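About Clikidport

Clikidport began in May with one bench, a carton of mixed-up odds and ends and a very patient Wing-sze Poon, who still runs our sorting sessions and still gets excited about a good basket. We're a small workshop on the ground floor of the Grandberg building, and we help schools, clubs and home hobbyists find a proper place for all the little stuff (bands, straps, cords, coils) that ends up at the bottom of a drawer!

Our favourite set-up is a simple one: clear bins for the things you want to spot from across the room, and bright yellow baskets for whatever you reach for most. Add a plant, because a bench should be a nice place to stand, and start sorting by colour or by size, whichever suits you. 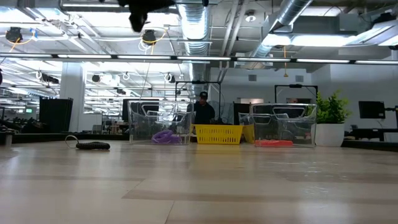
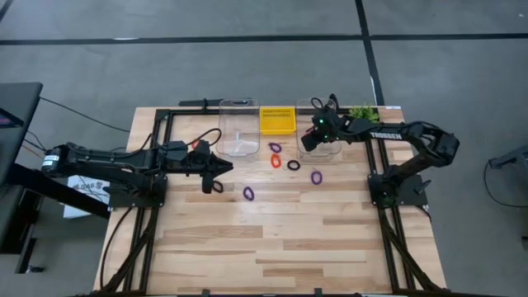
Clear bins, yellow baskets and a bit of greenery at the sorting table.

Sessions run for up to 23 people and cost nothing for schools in the neighbourhood. Bring your own jumble or borrow from ours, which now stands at 3000 pieces and keeps growing. Our handbook, Clonar, has all the labels and layouts we use, and you're welcome to copy the lot.

We love visitors. Come by any time after 10 in the morning, ring the bell marked 359 and ask for Wing-sze.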